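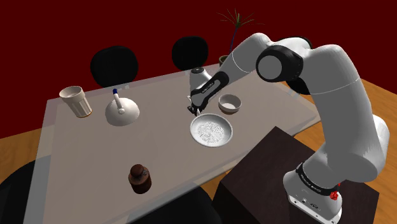
Brustska Air starts its new route to Nernevard in June, and we could not be happier about it! Readers of this newsletter have been asking for a direct flight for as long as I've been writing it, and now there will be 2 a day, one leaving at 7:10 in the morning and one just after supper. The meals are getting a makeover too. Dexter Dalisay, who runs the cabin side at Brustska, told me they are giving up the foil tray on this route and going back to a proper plate, a big white one like the plate on the light grey table here, with room for a real helping of rice and fish. I had the fish at the tasting and went back for seconds (all right, thirds).

The plane is a 274-seater, the same type they already fly to Sison, so regulars will know where the good legroom is. Row 12, left side, if you ask me. Bags are included up to the usual weight and you can bring a folding stroller to the gate. Bikes still have to be booked ahead by phone.

Now for the part I have been itching to share - Flesivura members can book a week before everyone else. Log in, pick Nernevard from the list, and the early fares come up on their own. A one-way trip costs 2667 points in the first month, and anyone who flies both directions before the end of summer gets 2000 points back. Points seats on the morning flight will be the first to go, I'm sure of it, so have a look at the evening one as well. It gets in late but the airport bus waits for it.

Dexter is also after suggestions for the vegetarian dish, which hasn't been settled yet. Send them to the newsletter desk and I'll pass them all along - mine is the eggplant stew.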